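Call for participants: does more footage of soft things help, or are we fooling ourselves?
Kernico Household Handling Group

We are looking for 14 people to take part in a study on how robots learn to handle cushions, pillows and other things that won't hold their shape. Sessions run through August. You will be paid for your time and your travel.

Some background, so you know what you are signing up for. The usual claim in our corner of the field is that if you record enough people doing ordinary jobs with their hands, from head height, a robot trained on the recordings will pick up the skill. Our first paper on this, by Asif Sial and Joon-young Jin, reported a clear gain when 1077 recordings were added to a small set of robot trials. We have since tried to repeat it and we are less sure. The gain shrank when we changed the furniture. It shrank again when Tien-fu Ho took out the clips in which the person had been told exactly where to put their hands. What was left may be real, or it may be luck. We would like to find out which before anyone builds on it.

So the new study is duller than the old one, on purpose. You will wear a light camera on your head and carry out short tasks with seat cushions and loose pillows: picking up, turning over, plumping, setting straight against a chair back. Half of the group will get detailed instructions and half will get almost none. You won't be told which half you are in.

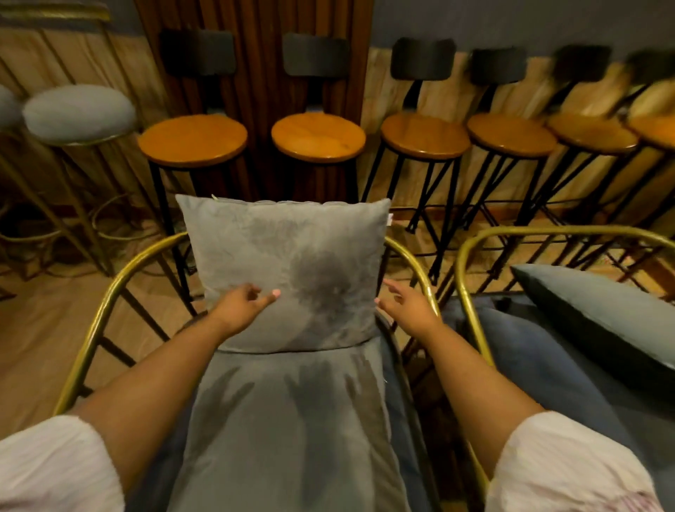

Plush fabric is a fair test of the method, we think, as it marks when you brush it and looks different from one minute to the next. A system that has only learned the look of one pillow ought to fail on it. If ours fails, we will publish that too, and Dong-hyun Yoo has already lodged the analysis plan with the group office so that we can't quietly change our minds afterwards.

Each participant attends 6 sessions. You should be 18 or over and able to use both hands comfortably. No knowledge of robots is needed, and if you work on them for a living we would prefer not to have you. People who took part in the Sterura pilot can't apply, sorry. Please wear your own everyday clothes, sleeves as you like them.

What we keep: the video from the head camera, and a short form you fill in after each session. We don't record sound. You can ask for your recordings to be deleted up to the point where the analysis starts, and the information sheet gives the details.

What we can't offer: a robot that will tidy your living room. Please be wary of any study that does.

To apply, write to Kyung-tae Kong at the Wickramasinghe Building, Kernico, with a line or two on when you are free. Sessions start at 10 am or 2 pm, and there is one evening slot on Tuesday. Places are given in the order that people reply.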